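**Friday, dye bench**

Third go at the navy overdye. The Sima recipe says hold at temperature for 31 minutes; the Budstead one says "until satisfied," and I have yet to be satisfied by anything at this bench. Went with Sima.

- Bath A: 725 g dry cloth, tap water. Streaky along every fold.
- Bath B: same weight, softened water from the Gisuvik drum. Better, though it took the color so slowly that I ate lunch twice.
- Salt went in late on A. My fault, noted here so I can blame the water later.

Crocking test: 2,000 rubs on B before the white cloth showed anything I'd call blue. The Stiltberg people want 3,000. They also want it by the end of June -- good luck to all of us.

Polyester stitching still won't take the dye, so seams come up pale against the cloth. Somebody will call this a design feature and charge extra.

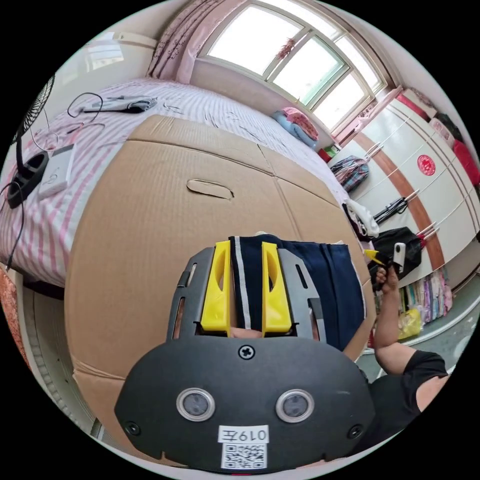
Next round: salt in thirds, stir through the whole hold, and cut the swatches before dyeing so the edges get color too. Whoever has the good thermometer, please put it back. The other one reads four degrees high on a cheerful day.

Bath B liquor kept in the lidded bucket. Do not mop with it again.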